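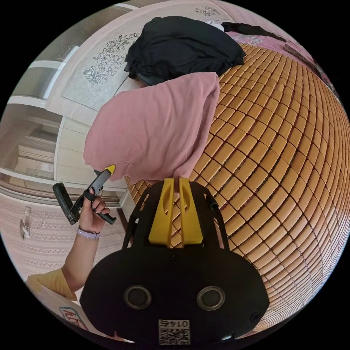 Plier le linge sur le lit avec une natte en carreaux : vous l'enlevez ou pas ?

Forum Maison et linge > Rangement > Chambre
17 réponses, 382 vues

mirabelle_54
Bonjour à tous. Je plie mon linge sur le lit, comme beaucoup de monde je suppose, parce que la table du séjour est prise toute la journée. Depuis que j'ai ressorti la natte d'été (celle à petits carreaux, façon bambou), j'ai deux soucis. Les mailles fines s'accrochent dans les joints entre les carreaux, et les piles glissent dès que je m'assois au bord. Enlever la natte à chaque lessive, c'est pénible, elle est lourde et elle se replie mal. Comment vous faites ? Je précise que le lit est la seule surface plane de la chambre, l'armoire est juste derrière, donc c'est pratique pour ranger ensuite.

Rodrigo Torres
Je laisse la natte et je plie dessus. Pour les jeans, aucun problème, c'est même mieux qu'un matelas mou, on peut bien aplatir la ceinture avec la main. Les pulls, je les fais sur le drap, côté mur, là où la natte s'arrête. Chez moi elle ne couvre pas toute la largeur.

capucine.b
Pareil, mais avec une vieille serviette étalée par-dessus. Elle reste dans le tiroir du bas et ne sert qu'à ça.

vieux_placard
Désolé, mais plier sur le lit, je ne comprends pas. On est penché, on a mal au dos au bout de dix minutes, et le soir il reste toujours un tas qu'on pousse sur la chaise. Une planche à repasser réglée à la bonne hauteur et c'est terminé. J'ai la mienne depuis 5 ans, une Liseo, elle tient debout toute seule dans l'angle.

mirabelle_54
@vieux_placard : je n'ai pas la place pour une planche ouverte. Et le tas sur la chaise, je l'avais aussi quand je pliais sur la table.

Kaja Pētersons
Tout dépend de l'ordre dans lequel on travaille. Je mets les pièces lourdes en bas et vers le milieu du lit : les jeans d'abord, ensuite les mailles, et par-dessus ce qui est épais et mou, roulé dans la longueur. Les vestes à fermeture, je les garde pour la fin. Une fermeture éclair posée sous un tricot, c'est un fil tiré presque à coup sûr. Pour le glissement, une pile de trois ou quatre pièces ne bouge pas, au-delà il faut en commencer une deuxième. Mon lit avec le linge du jour :

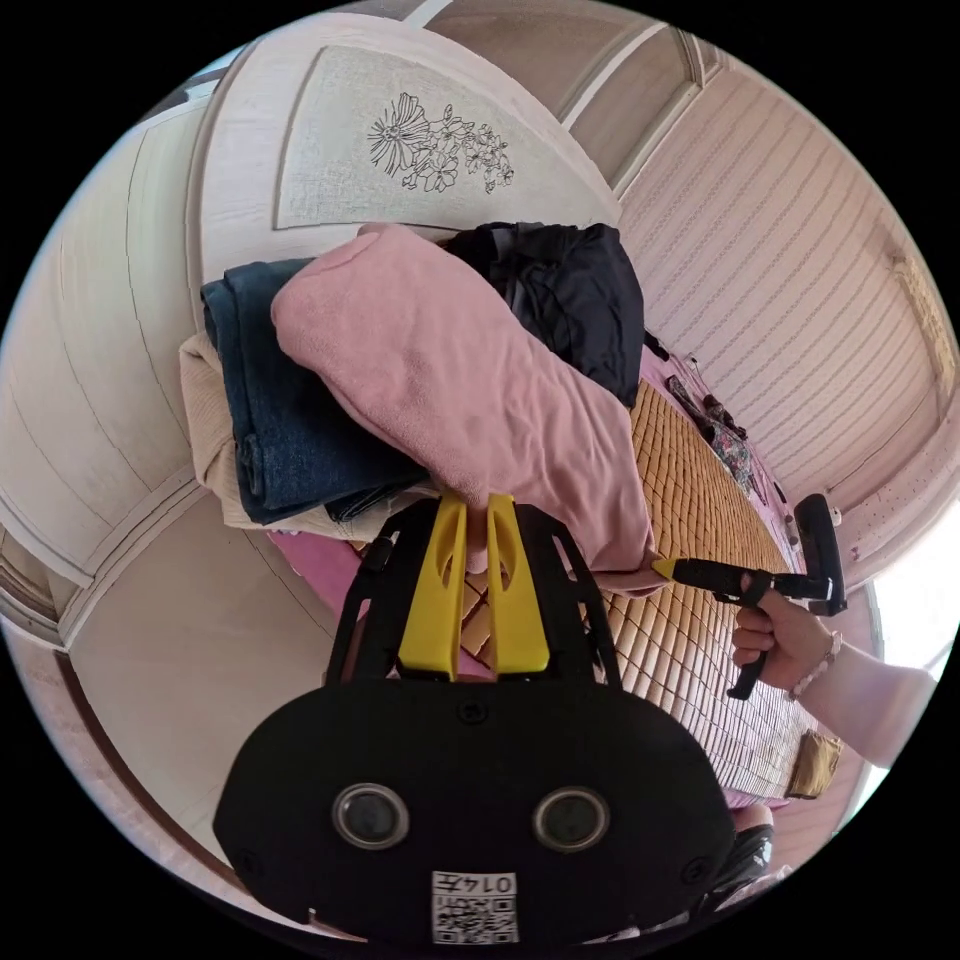 Les jeans, je les plie en deux jambe sur jambe, puis en trois, l'ourlet à l'intérieur quand j'ai le courage. Le beige est un tricot léger, je ne le laisse jamais seul sur les carreaux, il va contre le jean. Le rose, je l'ai roulé parce que plié à plat il prend toute l'étagère. Le noir n'est pas encore fait, il attend son cintre.

capucine.b
Le roulé, ça marche pour les serviettes et les polaires, mais pour le reste je trouve que ça marque. Tu ne retrouves pas des plis en travers quand tu déroules ?

Kaja Pētersons
Si, un peu, sur le coton fin. Je ne roule que ce qui est épais.

vieux_placard
Et la pièce noire sur un cintre, pourquoi elle passe par le lit ? Elle peut aller directement de l'étendoir à l'armoire.

Kaja Pētersons
Parce que je vide la corbeille d'un coup sur le lit. Chacun sa méthode.

Rodrigo Torres
Là je suis d'accord avec vieux_placard. Tout ce qui va sur cintre, je le mets sur cintre encore humide. Ça m'évite un trajet et la moitié des faux plis.

louison_k
Je reviens à la question des joints. J'ai eu une natte Patlow, les carreaux étaient mal poncés et ça accrochait tout, y compris les draps. J'ai passé un papier de verre très fin sur les bords, dans le jardin, puis un chiffon humide. Une heure de travail. Depuis, plus rien. Passez un vieux collant dessus avant de commencer, vous verrez tout de suite quels carreaux posent problème.

mirabelle_54
Le coup du collant, je n'y aurais pas pensé, merci. La mienne vient de chez Cloncombe, elle m'a coûté 117 euros, donc j'hésite un peu à y aller au papier de verre.

louison_k
À ce prix-là, je ferais un essai dans un coin, côté pieds. Si le vernis blanchit, tu arrêtes.

capucine.b
Ou la serviette. Ça ne coûte rien.

vieux_placard
Ou la planche.

mirabelle_54
Bon, j'ai passé le collant hier soir. Six carreaux qui accrochent, tous dans la même rangée, près du bord droit. Je vais mettre la serviette à cet endroit pour l'instant et garder les jeans à même la natte. Pour les piles, j'ai essayé l'ordre de Kaja, ça tient mieux. Je ponce peut-être en septembre, quand je la rangerai.

Rodrigo Torres
Pense à la rouler carreaux vers l'extérieur pour la ranger, sinon le tissu du dessous fait des bosses.

louison_k
Pas d'accord, chez moi c'est carreaux vers l'intérieur, sinon les joints s'ouvrent. Regarde la notice si tu l'as encore.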